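双臂机器人搬洗衣篮时单侧脱手：原因排查与处理步骤

作者：Vilhjálmur Norðdahl
更新：2018年7月25日

先说明一下，中文不是我的母语，有些说法可能不够自然。如果哪一步看不明白，请在页面下面留言，我会修改。

本文讲的是一种故障：机器人用两只手抬起洗衣篮，抬到一半，其中一只手突然松开，篮子向一边倾斜，衣服掉出来。我们在Firkano项目里做衣物搬运，从四月开始遇到这个问题，一共记录了11次。控制软件是Gosum，手部驱动板是Golex的。如果您用的是别的型号，参数名字会不同，但是检查的顺序应该可以照用。

一、故障的表现

脱手之前，Gosum的界面上没有任何红色提示。日志里只有一行“grip hold timeout”，级别是“信息”，所以很容易漏看。脱手以后，另一只手还在继续用力，手腕关节的扭矩很快升高，有时候会触发保护停机，有时候不会。不触发的时候比较危险，因为手臂会带着篮子继续走完原来的轨迹。

二、开始检查之前

1. 按下急停，确认两条手臂都不再运动。
2. 如果篮子还挂在一只手上，先用支撑物托住篮底，然后再松开夹爪。请不要反过来做。
3. 人不要站在两条手臂之间。需要靠近的时候，从机器人的侧后方走过去。
4. 关闭手部电源，等指示灯全部熄灭，再碰线缆和接头。

我自己有一次没有做第4步，手指被夹了一下，不严重，但是印象很深。

三、检查手腕处的线缆

请从线缆开始，不要先改参数。我们前面两个星期一直在调夹持力，结果都是白费时间。真正的问题是手腕转动的时候，线缆被拉紧，接头有一瞬间接触不良，驱动板就自动重启，重启的时候手指会松开。

检查时让手停在抓篮子边缘的姿势，因为线缆在这个姿势下的受力和空手时不一样。然后从手腕沿着线一直看到地面，确认没有绕住关节，也没有被脚或者底座压住。

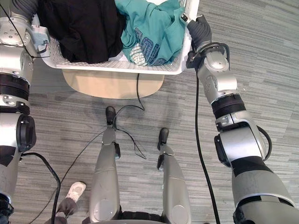

右手抓住篮子右边缘的姿势。请注意手腕处缠绕的黑色线，以及从手腕垂下来的较粗的线缆。

具体做法如下：

1. 看手腕上缠绕的部分。用手指轻轻推，线应该可以移动一点。如果完全推不动，说明缠得太紧，要放松以后重新固定。
2. 找到夹爪根部的接头，沿插入方向按一下。如果能听到“咔”的一声，说明原来没有插到底。
3. 用万用表量接头两端，同时请另一个人慢慢转动手腕，从一个极限转到另一个极限。读数中间断一次，就要换线，不要想着还能再用几天。
4. 整理地面上的线，走线要避开人站的位置。鞋子踩到线，拉力会直接传到手腕。

重新固定的时候，我们在手腕到前臂之间多留200毫米的余量。留得太少会再次拉紧，留得太多会挂到篮子的把手。

四、检查篮子和衣服

线缆没有问题，才检查这一项。带孔的塑料篮，边缘比较薄，受力以后会变形。手指如果只夹到最外面的一点，篮子一弯就会滑出来。请把抓取点向内移，让手指完全包住边缘。

另外要看衣服有没有堆到边缘上。布料夹在手指和塑料中间，摩擦力会变小，位置传感器也会以为已经夹紧了。我们现在的规定是，抓取之前先把靠近边缘的衣服往中间推。这个动作机器人自己做得不太好，暂时由操作员来做，做的时候手臂必须处于暂停状态。

五、修改软件设置

在Gosum的“Hand”页面里有三处要改：

hold_timeout：原来是665毫秒，改成1,000毫秒。
on_driver_reset：原来是“open”，改成“keep”。这一项最重要。
log_level：把“grip hold timeout”从“信息”提高到“错误”，并且和停机动作关联。

改完以后要保存到驱动板，不是只保存到电脑。我们的同事在Hjaltested的测试间里忘记了这一步，第二天开机，设置全部回到原来的值，又掉了一篮衣服。

请注意：“keep”的意思是驱动板重启时手指保持原位。这样篮子不会掉，但是如果夹到的是人的手，也不会自动松开。所以改了这一项以后，急停按钮旁边必须一直有人，手动释放的方法也要让每个操作员练习过。

六、恢复运行

先用空篮子测试，速度调到最低，只抬起很小的高度。没有问题，再放一两件衣服，最后才用正常的重量。每一次都要看日志，不能只看篮子有没有掉下来。如果日志里又出现超时，请回到第三部分，从线缆重新开始检查。

换下来的旧线请贴上标签，写明是哪只手、哪一天换的。我们有两根线外观完全正常，剪开以后才发现里面断了几股。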